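Research > Textile Handling > Working Papers
October. Intan Purba, Tuhumury Textile Laboratory
Search papers Enter keyword Go

3.2 Garment states before folding

The Sokura set holds 3,874 records of single garments placed on a plain white table. Each record was assigned to one of three states: spread, gathered or folded. A garment was entered as spread where most of its outline could be traced, even if a sleeve or leg was doubled over. Small wrinkles were ignored. Long creases were noted separately, as they tend to set the line of the first fold.

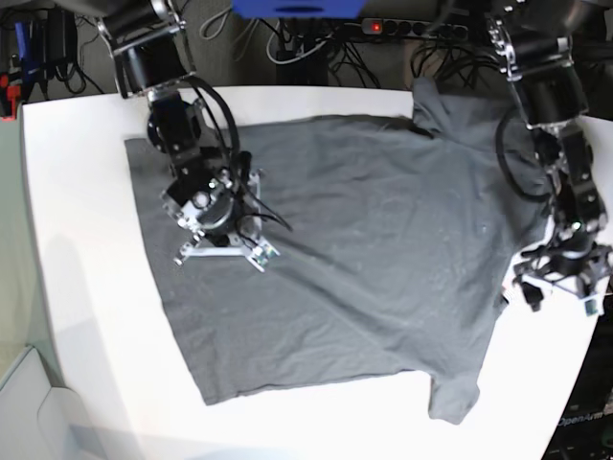
Figure 4. Dark grey garment in the spread state, with a long diagonal crease and one bunched section at the upper right.

Dark cloth gave the most trouble in coding. On a white surface the outer edge is easy to follow, but a layer lying on top of another layer of the same colour shows little contrast. Of the 600 records coded twice, 114 received a different state on the second pass. Most of these were dark garments with an overlap near an opening or a sleeve.
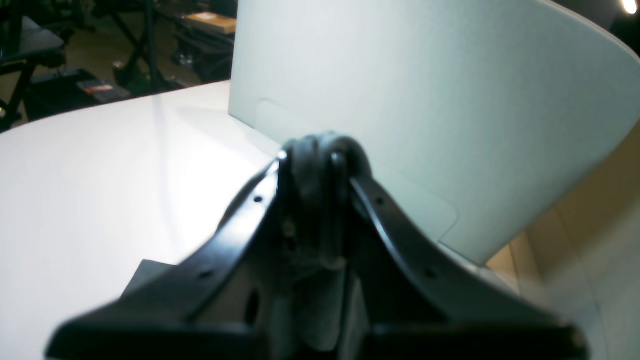 The table surface also had an effect. A glossy top returns bright patches under overhead light, and pale hems crossing such a patch were sometimes lost. A further 200 records were therefore made at Testumton under softer light, using the same garments and the same coding sheet. These are reported separately in Section 4.

The gathered state covers any garment drawn into a band or heap. Where the cloth was held at two points, the coder recorded the direction of the band and whether it was twisted. Garment type was left blank if it could not be judged from the outline. Trousers and long-sleeved tops are readily confused once twisted, and the Rolline coding sheet allows "trousers or other large garment" as an entry.

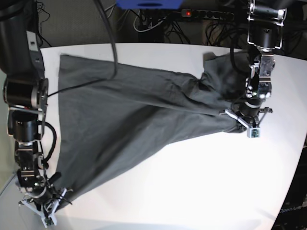 3.3 Coding of creases

Creases were coded by length and direction only. Depth was not recorded.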